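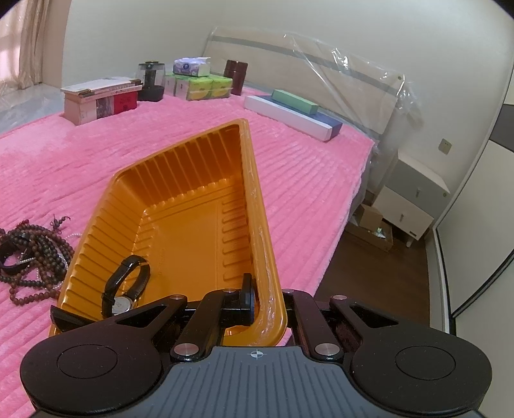 What is the contract for?
Planning and costing the purchase of hand-held gripper tools for household handling work, including spares, storage and repair.

Rothe is looking for an equipment planner, part time, for the Plerncombe office. The post runs for 3 years and starts in September.

The planner will draw up the purchase schedule, obtain quotations and keep the parts register. The register now holds 1057 lines, of which 171 have no supplier recorded. Finger pads and pivot pins are budgeted separately from complete tools. Orders above £2545 need a second signature from Stenuven.

Applicants should have experience of buying mechanical or electrical equipment and be able to read a parts drawing. Knowledge of robot arms is useful but not required. Some travel to the Sterkent store is expected; mileage is paid.

Send a CV and one costed equipment plan of your own, two pages at most, to the Plerncombe office by May 11, 2018. Remove client names and prices covered by a confidentiality agreement.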